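The Patience of Wadard

Ottmar Grube had written the planner in the winter his knees went bad, and he had named it Wadard after a village his grandmother used to talk about, a place where, she said, people thought so long before crossing the road that the grass grew over it. The name was meant fondly. By March it had begun to feel like a warning.

Wadard was supposed to look at the table, find the rack, choose a slot and bring the fingers to it. It did the looking very well. It did the finding well too, on most mornings, although clear plastic is a hard thing to ask a program to believe in. Then it would begin to think, and it would think for 358 milliseconds, and change its mind, and think again, and the arm would hang over the table like an aunt at a buffet.

"It's frightened," said Akande, who had come down at half past seven with two mugs of tea and no intention of helping.

"It's a cost function," said Ottmar.

"Well, your cost function is frightened."

He grumbled, and drank the tea, and when she had gone back upstairs he opened the log and read it from the top, all 800 lines, with his finger on the screen the way he had read to his daughter when she was small. It was rather lovely, once you got into the rhythm of it. Candidate path, rejected. Candidate path, rejected. Clearance too small at slot four. Candidate path, rejected. 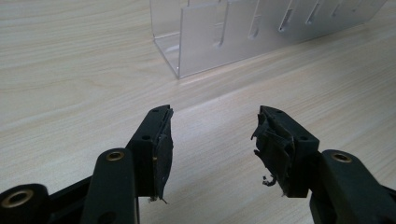 Somewhere past the middle he stopped and went back a page. The clearance was wrong. It was wrong by the same amount every time, and always on the same side, and he sat there for a good while with the tea going cold, feeling the particular warmth that comes over a man when a mistake turns out to have an address.

Pratik had done it, bless him. Before he left for Sandura he had padded the model of the right finger by 18 millimetres, to be safe, and put a note beside the number that said "take this out later". Later had never come. All that spring poor Wadard had believed it was carrying a finger as fat as a loaf, and had been trying, with perfect good manners, not to knock anything over.

Ottmar took the number out. He ran the old cases again, 108 of them, and watched the little green words come up the screen, and then he set the arm going and folded his hands in his lap.

It paused. He thought it was going to start its dithering again, and he found he had leaned forward and was about to say something encouraging to it. Then the fingers went down towards the rack, quite slowly, and he called up the stairs for Akande to come and see.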